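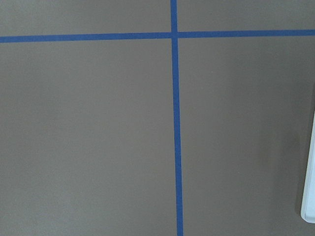

Urs Thaler wrote in after the July issue to ask whether the Pevent wrist camera kit still needs a printed calibration board, as the older Auer unit did. It doesn't. Calibration runs against two strips of blue painter's tape crossed on the work surface. The strips don't have to meet at an exact right angle. The software fits a line to each strip edge and takes the crossing as its origin.

The kit consists of the camera, a bracket, a cable and a license for one arm. Mounting takes four screws. We ran it on the Suswood bench for 100 cycles at a working height of 334 mm, recalibrating after every bracket change. Origin repeatability stayed within 3 mm, good enough for bin and tray work but too coarse for connectors.

Two limits to note:

- A matte surface is required. On polished steel the edge fit failed often enough that we stopped logging it.
- Soft shadows over the tape are tolerated. Hard shadows crossing a strip produce a false edge, and the software gives no warning.

Minimum height is listed as 212 mm. Below that the fit gets slow, and Domenica Egger recommends staying well clear of it.

Tratbridge handles orders and bracket adapters. Loan units can be booked through the bench desk. Return the bracket screws with the unit.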